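Subject: Re: [home-gym] Skarau rower – seat rollers again

Date: February 2020

Hi all,

Quick one before I head out. Got the rower back together Sunday night, serial ends in 1846 if anyone is comparing batches. Still clunks on the return. Measured the rail with Sandra's trick, pencil marks every few inches, then slide the seat and see where it catches.

HB does fine for marking, wipes off after.

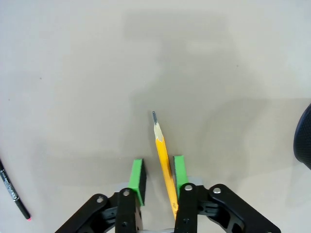
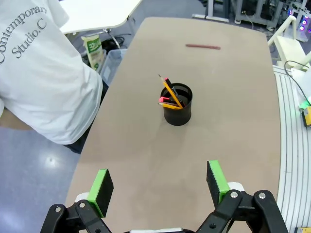 Ott Kļaviņa wrote:

> Did you swap both rollers or only the left? On mine the left looked
> chewed up and the right looked perfect, and it was the right one.
> Bearing was gone inside. Also check the rail bolts, the front pair
> backs out if you row hard. Wainwright sells the roller kit, part 1151,
> cheaper than going thru Skarau and it shipped in two days.
> What's your inseam by the way? The short rail is no good over
> a certain height, you hit the stop every stroke and that kills
> the rollers too.

Only the left so far. Will pull the right one tonight and spin it by hand. Front bolts were tight, rear ones not so much, gave them half a turn.

Don't know my inseam, I'm 178 cm and I dont hit the stop. My brother does. He's on it more than me latley so maybe thats it.

Ordered the kit anyway. Chain is next, roughly 210 hours on it and never oiled, I know, I know. 3-in-1 ok or do I need the stuff Skarau sells?

Also – the Cetura bench is still for sale, pickup only, one small tear in the pad. Sandra Rowbotham has first dibs till Friday, after that whoever asks. Reply off list pls.

Monitor resets to zero if I stop for more than a minute. Same for everyone or just mine? New batteries didn't help.

Gotta run

Dave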